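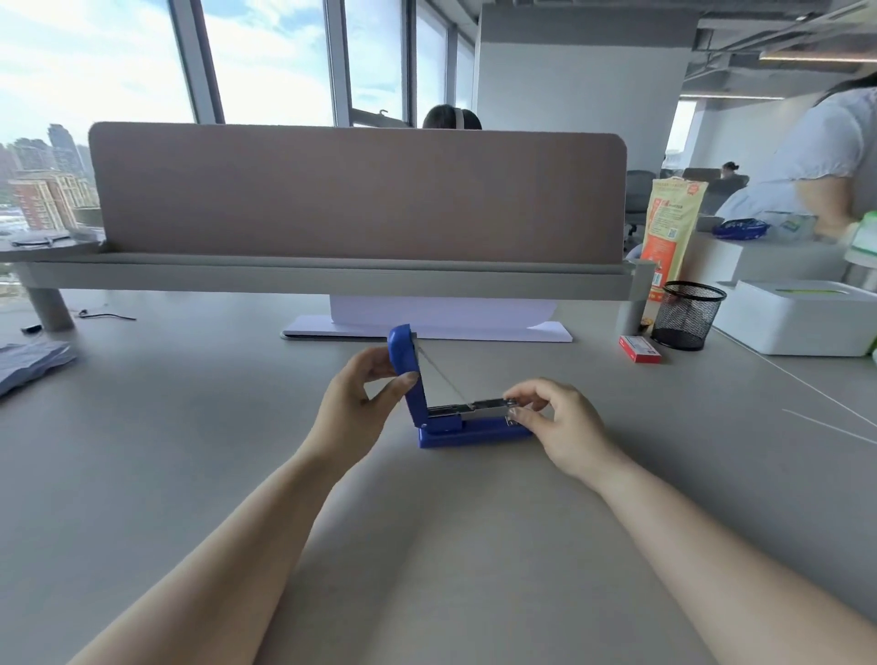
*L'agrafeuse bleue, capot relevé. Mon poste, côté fenêtres.*

30 mars 2025

Vite fait avant de rentrer. Journée hachée.

Rechargé l'agrafeuse ce matin, le rail coincé encore, les doigts au bout du truc en métal à tirer dessus comme une idiote. Et je me suis dit que c'était peut-être une des dernières choses ici que je fais entièrement à la main. L'agrafe. Tout le reste passe par Jitaru maintenant — les bons de livraison, les relances, le classement, même les mails d'excuse aux clients quand Favanville livre en retard. Il écrit mieux que moi les mails d'excuse. Un peu vexant.

Pourquoi on agrafe encore : parce que les transporteurs de Cakcombe veulent du papier signé. Deux feuilles, une agrafe en haut à gauche. Jitaru lit le scan, remplit les champs, envoie en compta. Mais quelqu'un doit d'abord désagrafer pour le scanner, puis réagrafer pour l'archive. Le quelqu'un c'est moi. On a automatisé la partie où je réfléchissais et gardé celle où je me pique les doigts.

Réunion à 15 h avec Vandana. Elle a présenté la suite, la phase 3. Flukemico veut que les litiges passent aussi dans l'outil, au moins le premier tri. Elle a dit « accompagnement » cinq fois, Rodica faisait des bâtons dans la marge de son cahier et me les montrait. J'ai failli rire. Vandana n'est pas méchante, elle a l'air fatiguée surtout. Je crois qu'elle ne sait pas elle-même combien de postes ça fait au bout. J'ai posé la question. Réponse : « on redéploie ». Bon.

Redéployer où ? Pas demandé. J'aurais dû.

Ce qui change vraiment, que je note pour m'en souvenir plus tard :

- Le téléphone sonne presque plus. Avant je connaissais les voix. Le monsieur du dépôt de Cakcombe avec sa toux, je ne sais même pas s'il travaille encore là.
- Je passe mes matinées à valider. Un écran, oui, oui, oui, non, oui. Le soir je serais incapable de dire ce que j'ai validé.
- Les erreurs sont plus rares mais plus bizarres. La semaine dernière il a classé une réclamation en « remerciements » parce que le client était poli. Rodica l'a rattrapée par hasard.
- On part à l'heure. Ça il faut le dire aussi. Avant en fin de mois c'était l'enfer, je rentrais et les petits dormaient.

Donc je ne sais pas quoi penser. Je me plains et je suis chez moi pour le diner.

Après la réunion, café avec Rodica. Elle, elle a décidé d'apprendre l'outil à fond, de devenir celle qu'on appelle quand il déraille. Elle a sûrement raison. Elle m'a dit de m'inscrire à la formation avec elle, il reste 2 places. J'ai dit oui oui. Pas encore fait. Le formulaire demande « vos motivations en quelques lignes » et je suis restée devant, le curseur qui clignote. J'ai pensé demander à Jitaru de les écrire. Il l'aurait fait en 3 secondes et Vandana aurait trouvé ça très bien.

Autre truc qui m'a travaillée. En triant les archives papier je suis tombée sur des bons de mes débuts, mon écriture partout dans les marges. « Rappeler avant midi. » « Attention portail fermé le matin. » « Palette abimée, il a été correct, faire un geste. » Il n'y a pas de champ pour ça dans l'outil. J'ai demandé à Vandana si on pouvait ajouter une case commentaire libre, elle a noté. On verra. Si elle l'obtient je lui paye un café.

J'ai gardé un des vieux bons dans mon sac. Pas sûre d'avoir le droit.

Demain : formulaire formation (vraiment). Recommander des agrafes, Rodica m'en pique tout le temps. Demander pour les litiges qui signe à la fin, l'outil ou nous, parce que là personne n'a été clair et si un client conteste je veux savoir à qui on téléhpone.

Bus dans cinq minutes, je file.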